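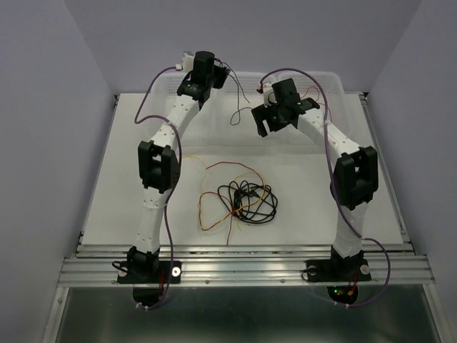 How long before a move should you start packing?

Six weeks, if you have the room to stack boxes, and start with whatever you use least. I've just moved for the fourth time in my life and I finally feel like I have opinions worth sharing, so settle in, this got a bit long.

2/ We went from a whole house to 593 square feet on Nowakowski Street, and I love it, I really do, but it meant every single thing we owned had to be talked over. Every mug! My spouse is very attached to mugs.

3/ Begin with the stuff that has no feelings in it. Old cords, takeout menus, the spare shower rings. You get into the swing of deciding before you ever reach the baby pictures (I started with the baby pictures in March and lost an entire afternoon on the floor).

4/ About cords, while I'm here: plug things in while you still live where the things are. I brought along a charger for a camera we gave away years ago, and I'm a little embarrassed by how carefully I'd wrapped it.

5/ Books are heavy and they go in small boxes. I know everybody says it. I had 305 of them and still filled one enormous box to the top, and there it sat in the hallway till the movers came.

6/ We used Vekura for the truck and they were lovely, on time at 7 in the morning and so gentle with my grandmother's cabinet. It cost $42 extra for the stairs, so ask about stairs when you call.

7/ Pack a bag for the first night like you're going to a motel. Sheets, toothbrushes, toilet paper, the coffee things, something for the dog to chew. We ate soup out of those mugs, so I guess my spouse won that one.

8/ Still have 20 boxes to go in the bedroom. If you've found a good way to store winter coats in a place with one closet, please tell me, I'm all ears!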